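Stacking blocks with two arms in a shared workshop

Most guides to this job promise you'll be stacking by lunch. I don't believe them, and I'd ignore any parts list that comes with a stopwatch. What follows is the slow way, worked out on a bench at Quintana, our shared shop.

You need two arms with grippers, a table that doesn't rock, black tape and a few colored blocks. I bought Plumel fingertips. The cheaper ones would probably have done.

1. Tape the target first

Make a square of black tape and press the corners down hard. It doesn't have to be pretty. If your program only works with a perfect square, the program is the problem.

2. Run one arm at a time

Park one arm with its fingers open and well back from the square. Move the other through the whole routine at low speed, and keep a hand on the stop switch.
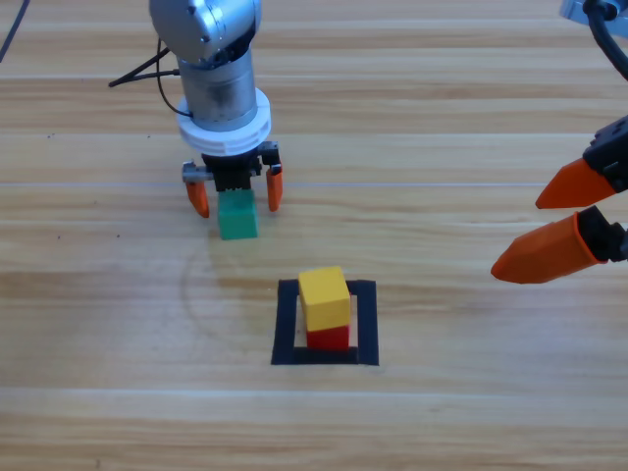
Once both arms have run alone, let them take turns. I would not let them move together until each has done 110 clean cycles. The Vulleo software has a collision setting, and I leave it on, but I don't trust it with my knuckles.

3. Set the pick height

Lower the open gripper over a block until the tips are level with its middle, then save that position. My saved value was 627 in the controller's own units. Yours will be different, so don't copy it. Close slowly and lift a little before you move sideways.

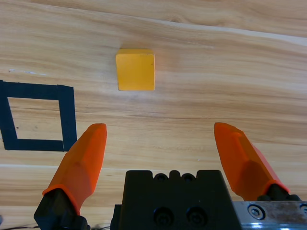

Lusonero wrote in to disagree: "Skip the saved height. Touch the table at the start of each session and measure up from there, because the table moves more than you think." Fair point, and I've since added a touch-off at startup. I still keep the saved number as a check. If the two disagree, I stop and look for a loose bolt.

4. Place the second block

Come straight down over the first one, open the fingers, pause, then go straight up. Most of my knocked-over stacks came from leaving at an angle. Try it 6 times before changing any settings. One good stack proves very little. 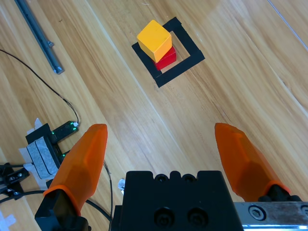
Does the top block have to line up exactly with the bottom one?
Only if you plan to go higher. For two blocks, a small offset is fine, and chasing it will eat your evening.

5. Save your settings

Write the speeds and heights on paper as well. The software has lost mine twice.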